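Apuntes de la unidad 4: limpieza de superficies en cocinas colectivas. Leer antes de la práctica de mayo.

## 4.1 Limpiar y desinfectar

Son dos operaciones distintas y se hacen en este orden. La limpieza quita la suciedad visible y la grasa; la desinfección reduce los microorganismos que quedan. Si aplicamos el desinfectante sobre una encimera con restos de comida, el producto pierde mucha de su eficacia.

El tiempo de contacto lo indica siempre la etiqueta. En el comedor Tresley, que vamos a usar como caso durante todo el curso, se preparan 700 menús diarios y hay 14 superficies de trabajo en el plan de limpieza.

## 4.2 El paño

El paño reutilizable es un punto crítico. Húmedo y a temperatura de cocina, puede llevar las bacterias de una mesa a otra. Reglas mínimas:

- un paño por zona, nunca compartido entre crudo y cocinado
- cambio cuando está sucio y siempre al final del turno
- lavado a temperatura alta y secado completo
- **no** dejarlo arrugado dentro del fregadero 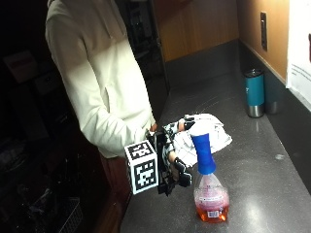 Del comedor Dedetlow nos escribieron que esta regla del cambio les parecía poco realista, porque en las horas de servicio no hay tiempo de ir al armario. Propusieron dejar 20 paños doblados en cada zona al empezar el turno y un cubo con tapa para los usados. Me parece una solución correcta, siempre que el cubo se vacíe cada día.

## 4.3 Registro

En la ficha se anota la hora, la superficie, el producto y la firma. La ficha modelo de Braltow (página 109 del dossier) sirve para la práctica, pero le falta una casilla para las incidencias. Añadidla a mano.

Para la próxima clase: comparar la ficha de Braltow con la de Yazdani y marcar qué datos no coinciden.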